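Nemby bench, gripper and wrist camera comparison
Pre-run safety checklist, with comments from the Monday session
Completed by: Imogen Dunmore

Do please read the comments as well as the ticks. I know they go on a bit, but the ticks on their own gave the Hebden lot rather a rosy picture last time and I'd like whoever picks this up next to have the whole of it.

1. Emergency stop within reach of the operator's chair
OK. I moved the chair, not the button, and I'd be grateful if it stayed moved.

2. Arm speed limited for first passes
OK. 20 per cent for every gripper on its first run over the bench, including the ones we think we know well. The Wistau fingers are longer than they look on paper and I was very glad of the slow pass when they came down towards the tape.

3. Finger fasteners checked by hand
OK after attention. One screw on the Plunthorpe gripper took a good quarter turn before it was snug. It had come out of the box like that, so please check both sides each time the fingers are swapped, even if you only had them off for a minute.

4. Wrist camera bracket tight, view checked at home position
OK, with a comment. Both fingertips need to stay in view when the gripper is wide open, or we can't compare one set with another. I have marked the bracket with a dab of paint so you can tell at a glance if it has crept round.

5. Belt, controller and wiring
Comment needed, so no tick yet. Leads first, please, then the knob. Any plug that isn't going into anything wants capping and taping down before the arm is allowed to come low on that side, and the pair running to the conveyor should have a clip where it crosses the tape. A finger can hook a loop of wire very easily and it would be the board that came off worst.

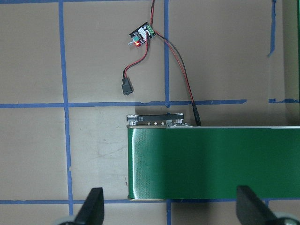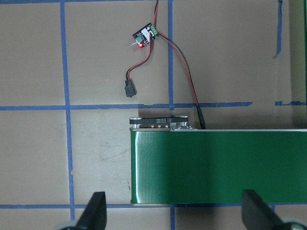
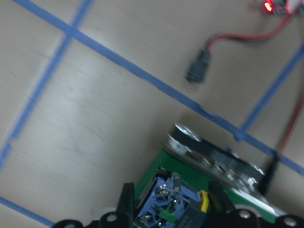 The red light is on and there's a black plug lying on the bench in all three.

Meinrad Aebischer would clip the leads before touching anything else on the list, and he asked that the low approach be left out altogether until it was done - he has lost a controller to a snagged wire before and doesn't care to lose another. He also felt the Wistau fingers should go last in the order, as they need the most room. I've agreed to both.

6. Belt stopped before hands go in
OK. Switch off at the supply, please. Turning the knob right down is fine for a pause but I don't count it as stopped, and neither should you.

7. Tape grid sound
Fair. It was laid by hand and has a few ragged edges, and I'd like the curled end pressed down or trimmed. We only use the grid to put parts back in much the same place, so it needn't be beautiful.

8. Grip force set and written on the sheet
OK. Same setting for each gripper to begin with, then adjusted one step at a time. It is slow going, I do realise, but when we let everybody tune as they went in the November trial we couldn't say afterwards whether we'd compared the grippers or the people.

9. Run length agreed
OK. 200 picks per gripper, with a rest at the halfway mark to feel the motors for warmth. The Plunthorpe was stopped at 73 on its first go because I didn't like the noise it was making, and I have started its count again from nothing.

Outstanding before the next run: item 5 (clips and cap), item 7 (curled tape). Everything else may go ahead, and do ring me if you're in any doubt, I would much prefer a phone call to a bent finger.

Comments

Ros
Very useful, thank you. Do you redo item 4 after every finger change or only at the start of the day?

Imogen Dunmore
Every change, Ros! It takes a moment, and the paint mark makes it quicker still.

benchside
We found cable clips with sticky backs let go after a week or so on our table. The screw-down sort have been much better, if you don't mind the holes.

T. Okell
Could you put up the blank version of the sheet too? I'd like to use it for our suction cups, though I suppose item 8 would want rewriting.

Related items
Wistau long fingers: first impressions
Choosing a wrist camera bracket that stays put
Hebden bench: pre-run checklist
Slow passes and why we still do them
Conveyor speed controllers, notes on wiring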